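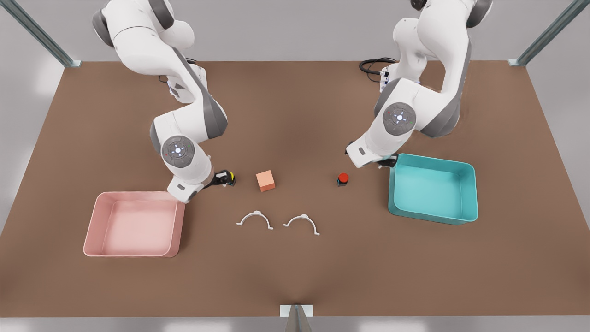 Traders in Usstead say the Tuesday market should never have gone in the first place, and they want it back for good, not just for the summer.

Well, it's back. Leiva confirms 200 pitches, first one free to new stallholders until January. Gates open 7am. Parking free for 3 hours, Humimham side only.

More than 2,000 residents signed the petition. Council have agreed the road closure, signs going up this week.

Food, plants, second hand books, tool sharpening. Hot drinks from Jirnix. Dogs welcome on leads.

Pitch bookings thruogh the Leiva office, mornings only. Map to follow.

ENDS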